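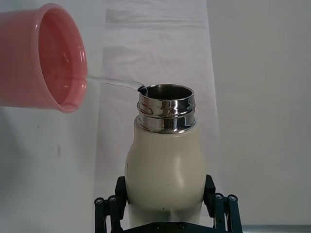 Is the Banness "Screen Legend" award a real honor or something you pay for?

Posted in Film & TV > Awards and Events

My aunt has been in local soaps and a couple of TV movies since before I was born. In May she got an email saying she'd been picked as one of the Banness Screen Legends, with a gala dinner at a hotel in Jolville. Very flattering, lots of capital letters. Then on page two it says honorees are "invited to secure" a table for $1376, and that the trophy is handed over at the table. No table, no trophy, as far as I can tell.

She's thrilled and has already told the whole family. I looked at last year's list and I recognize maybe three names on it. Two of them I'm pretty sure sell skin cream. Has anyone here been to one of these? Is there any voting? I don't want to spoil it for her but that's a lot of money for a plate of chicken.

soapfan_dratville

Lucía Manzano

I did publicity for actors in Dratville for a good while and I'd be careful. There are awards where a jury watches the work, and there are dinners that hand out awards so people will buy seats. The second kind isn't illegal, and some of them are a nice night out. I just wouldn't put one on a resume and expect a casting director to care.

Ask them these in writing, and see what comes back:

Who chose her, by name?
Which role or show is the award for?
How many people are getting the same award that night?
Can she accept it without buying anything?

The last one matters most. A client of mine was "selected" for something similar in Ferrand. We said she'd love to come but wouldn't be taking a table, and they offered her a single seat for $409. We said no again and it went down to $129. Then they stopped writing. I've never heard of a real jury changing its mind over a dinner ticket.

Also look at the press photos. If the same five people are in every picture and the "red carpet" is in front of the hotel elevators, you have your answer.

One thing in fairness: I haven't dealt with Banness myself, so maybe they're better than they sound. I'd want to see it first.

reelgossip811

Why does everybody have to tear things down. I went two years ago with my cousin and it was GREAT, we met the guy from the hospital show and he was so nice, and there was a band. So what if you pay, you pay for the Oscars too probably. Let your aunt have her night!!

curtaincall_jo

The band was good, I'll give them that. I was there the same year. They gave out over 40 trophies and read two of the names wrong, and the speeches were cut so they could run a video from the hotel. The hospital show guy left before dessert.

If your aunt wants a party, you could rent the back room at a restaurant in Jolville and have change left over. If she wants the trophy, do what Lucía says and get the answers in writing before she sends a deposit. The form I signed said deposits were nonrefundable, in very small type under the menu choices.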